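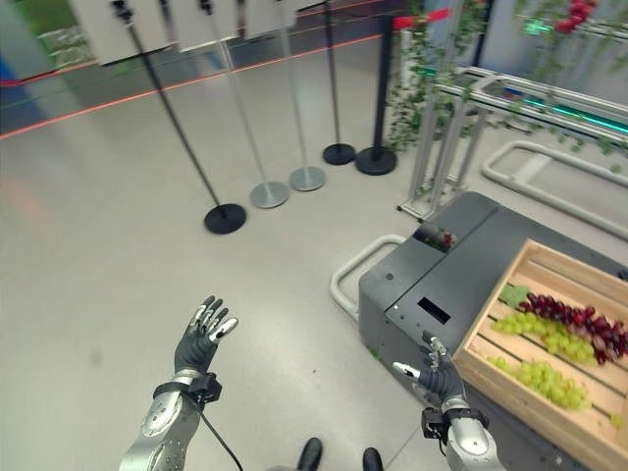

Ticket: Grape display, crate keeps ending up in the wrong spot
Site: Laitinen showroom, back bay
Status: Open (reopened once)
Priority: Low, according to whoever set it

Wednesday, 8:15 a.m.
Reported again that the grape crate is sitting on top of the gray unit. The display sheet from Clitaretti puts it on the rack, under the vines. I moved it last week and closed this ticket. Reopening.

8:40 a.m.
Suggestion from Clitaretti support: "Make sure the crate is level." It is level. Being level was never the complaint. Asked them to read the first line of the ticket.

9:30 a.m.
Second suggestion: the crate is too wide for the rack shelf and people put it on the unit for lack of anywhere else. This one I can test. The sheet gives the shelf a depth of 11 inches and the crate a depth of 15. So the crate hangs over by 4 inches if anyone follows the instructions. I'd like to know who checked that sheet, if it was checked.

10:05 a.m.
Tried the crate sideways on the shelf. It fits, but now the short end faces out and you see slats and hardly any fruit. The red bunch is meant to go at the back with the green ones in front of it, and sideways that makes no sense at all.

10:20 a.m.
Clitaretti says to order the Alier shelf extender. Looked it up. It is made for a different rail and the listing says so in the second line. Not ordering it.

11:10 a.m.
Separate item, same crate: loose grapes. Support says to press the stems back in. I have doubts, but did it anyway. Will check after lunch.

1:45 p.m.
One grape is off again. Closing that part as "won't fix" – a loose grape in a crate of grapes looks fine to me.

2:30 p.m.
Vines. The sheet says to clip them every 200 mm down the posts. Clips supplied are Plolline and they slide on the aluminum. Used twist ties. No change to the part number needed, whatever the form says.

3:15 p.m.
Current position: crate stays on the gray unit, toward the right, with the round button on the top left clear. I don't love it. It needs either a shallower crate or a deeper shelf, and I've asked for both in writing.

3:50 p.m.
Reply received: "Your issue has been resolved." It has not. Leaving this open until a shelf or a crate shows up.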